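4. Shared sorting station: operator tasks
November
By Jinfeng Shao, Pindemholm line support
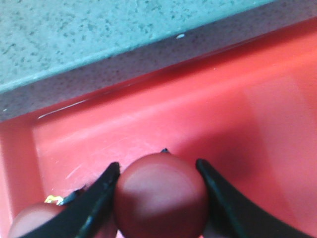 Fig. 9. Wrist view: ball held between the two fingers, red tray behind.

The Liler cell now does the picking. The operator no longer lifts parts by hand and is responsible for loading, clearing stops and signing the shift log.

1. Set the tray flat and push it against the stop.
2. Load no more than 149 balls. Spread them in one layer.
3. Select TRAY PICK on the Worku panel and press Start.
4. Watch the first two picks on the wrist view. The fingers should close on opposite sides of the ball.
5. If a pick fails, press Hold and wait for the amber light before reaching in.
6. Enter the stop in the log with your initials.

CAUTION: Keep hands out of the tray while the green light is on.

NOTE: Change the finger pads after more than 2,000 picks. Former hand sorters at Prastaswood are cleared for this task after the half-shift course. Pick rate is a cell figure and is not entered on personal records.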